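Print this page | E-mail this page

Planau Linen and Garment Services, Jostville
Workplace inspection checklist: hand-held gripper work, bedroom stations
Inspection date: 23 September 2026
Inspected by: Usman Magsi
Operator representative: Rafia Ghauri

Scope

Covers folding work carried out by staff with a pair of hand-held grippers, at the Jostville flats. The recordings are used to set up the automatic folding line at Droltstead. Line machinery is inspected under its own checklist. Results are entered as Pass, Pass with comment, or Action.

1. Work surface

1.1 Surface clear of items not needed for the task. Pass with comment.
Pillows and bedding may stay on the bed if pushed back from the folding area. Staff asked whether they must strip the bed each time. They need not.

1.2 Sheet fitted and free of loose corners. Pass.

1.3 Working height acceptable. Action.
The bed is lower than the folding tables at Planau, and operators bend from the waist for the full length of a garment. Two of them reported lower back ache by the end of a shift. Under the old arrangement the same staff folded at tables and walked to the racks between batches. The walking has gone and nothing has replaced it. Raise the bed on blocks or limit continuous work as in 4.2.

1.4 Drinks and liquids kept off the floor beside the operator. Pass.

2. Grippers

2.1 Finger pads seated, ridges not worn smooth. Pass.
Pads are to be checked before each session. Replace at 2,000 closures by the counter, or sooner if an edge lifts.

2.2 Pivot bolts tight, no side play in the linkage. Pass with comment.
Four bolts per gripper, two on each side. One bolt on the spare pair took a quarter turn. Operators are not to tighten bolts themselves; report to the bench.

2.3 Pinch points. Pass with comment.
The linkages have open cutouts. Fingertips stay on the handle while the jaws move. Knitwear is picked up at the folded edge with the pads well apart first, so that the jaws close on cloth only.

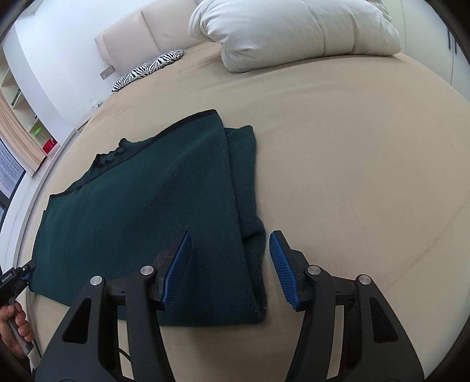

2.4 Cable secured along the linkage, no loop able to catch on a garment. Pass.

2.5 Labels legible. Action.
Print on the small label is too fine to read at arm's length. Reissue in larger type.

2.6 Weight. Pass with comment.
Within the limit set in the Rezende assessment. Operators with smaller hands find the grip wide. A narrower handle has been requested and no delivery date given.

3. Garment handling

3.1 Garments free of pins, tags and hard trims before folding. Pass.

3.2 Operator follows the folding card. Pass with comment.
The card gives one method for jumpers: lengthwise first, then upwards from the hem. Experienced staff have their own methods, several of them quicker by hand. The card was written to suit the line and this should be said plainly at induction. R. Ghauri notes that staff were marked down in September for folds that would have passed at the old tables. Marking to be reviewed.

3.3 Finished bundle left flat and inside the sheet area before release. Pass with comment.
Thick knits do not compress well between the pads. Layers creep at the side and the bundle ends up with a gap or a rolled edge showing.
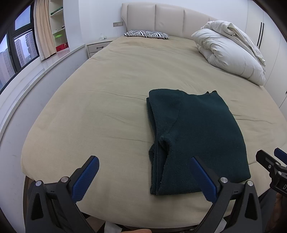 The card allows one correction by gripper. After that the operator should record the fold as it stands and move on. Repeated squeezing strains the wrist and thumb, and it was the commonest cause of discomfort in the operators' own notes. The supervisor is to stop asking for second and third corrections.

3.4 Operator does not lean or kneel on the bed to reach the far side. Action.
Reported on the wider beds. Place the garment on the near half of the sheet.

4. Hours and rest

4.1 Session length recorded. Pass.

4.2 Break taken between sessions. Action.
Breaks are on the rota but are skipped when the daily count is behind. The count is to be lowered on days with knitwear. Over 99 garments in a shift is not to be scheduled for any operator.

4.3 Rotation to other work. Action.
Staff moved from the folding tables were told they would rotate to inspection at Droltstead. No rota has been issued. Operators want to know which posts will remain once the line runs unattended. Management to answer in writing.

4.4 Staff able to stop work without loss of pay. Pass.

5. Sign-off

Actions 1.3 and 4.2 to be closed before the next knitwear batch. Remaining actions at the next inspection.

U. Magsi, inspector
R. Ghauri, for the operators

Contact us | Copyright Planau Linen and Garment Services | Back to top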